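The Stones of Jaltier

Deepak Kushwaha had guarded the old tombs at Jaltier for 26 years. In January a letter came from the capital. The hill could go on the world list.

"Over 100 buses every summer," said Mrs. Zakharchenko from the county office. She was very happy.

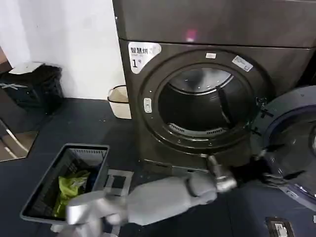 Deepak washed his one good shirt for the visit of the experts. Then he climbed the hill before them – slowly, because of his knee.

They measured the big stone and asked its name.
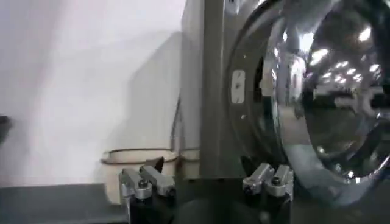
Polished steel, with lights reflected in it.

"My wife called it the Grandmother," he said.

The youngest expert wrote this down, and Deepak gave her his flashlight.

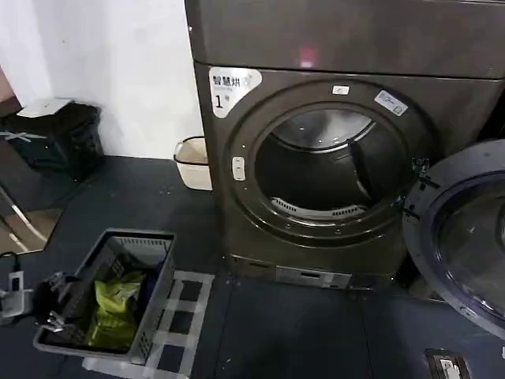 Dryer number 1, with its drum open.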